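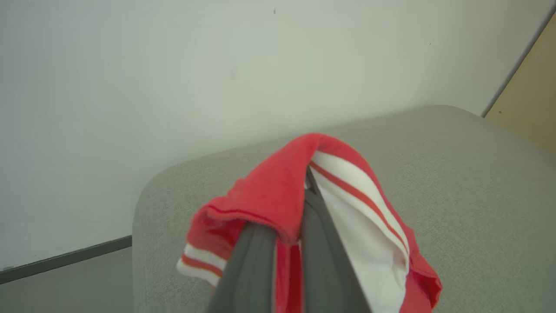
Let the Robot Drop the Laundry

A good failure is worth staying late for, and in August we had a great one. I've been working on cloth handling at Bivalano's test house in Ullerville for two years now, and I still get a silly amount of joy out of watching two flat gray fingers close on a piece of red and white knit and come up with a fold between them. Cloth is hard! It slumps, it bunches, it hides its own corners. So when I say the worst thing our machine ever did was hold on too well, please understand that I say it with love.

It was ten past four in the afternoon. The arm was picking clothes off a padded seat, one at a time, and it pinched a shirt and a good bit of the seat cover underneath. Then it lifted. The force reading went up, and the software did what we had taught it to do when a load feels heavier than expected, so it squeezed harder and kept pulling. The seat tipped. Estrella Galindo put out a hand to steady it, as anyone would, and got two fingertips caught between the cloth and the blade for 8 seconds, until Svitlana Moroz reached the stop button.

And the stop button did not open the gripper. It froze everything exactly where it was, grip included. Svitlana had to find the manual release, behind a cover with 2 screws in it. Estrella came away with sore fingers and a very reasonable bad mood.

We had defended that behavior for months. A gripper that holds on when the power goes is standard sense in a place where the load is a steel casting over somebody's feet. I came from a shop like that, the old Levchenko works, and I brought the habit with me without ever looking at it again. But what exactly was our arm protecting by refusing to let go of a shirt? If a shirt falls, it lands on a cushion or on the floor, and you pick it up.

So my opinion, which I will repeat to anyone who sits near me at lunch, is that home robots that handle soft things should let go first and ask later. Stop pressed? Open, gently. Force reading strange? Open. I'd like that written into the requirements for every cloth machine before anyone tunes a single grasp.

Antonina Ivanyshyn disagrees with me, and she's no fool. She points out that the same gripper may be holding a mug of tea an hour later, and that a hand that springs open can fling things or scare people. Fair enough. I think the answer is to make the machine know which job it's doing, and to open slowly when it doesn't know. She thinks I trust that knowledge too much. We are still at it.

What I won't accept is the view I heard from a visitor from Lorkmont, that Estrella shouldn't have reached in. Of course she reached in – a piece of furniture was falling over next to her. People in their own living rooms will do it every single day, and their kids will do it faster.

We changed the release that same week and ran the pick again. In 41 tries the arm dropped the cloth far more often than it used to, and our success chart looks terrible. Marichka Hladun has pinned it up by the door anyway. I'm prouder of that ugly chart than of anything we printed last year, and the manual release is now a lever you can pull with your elbow.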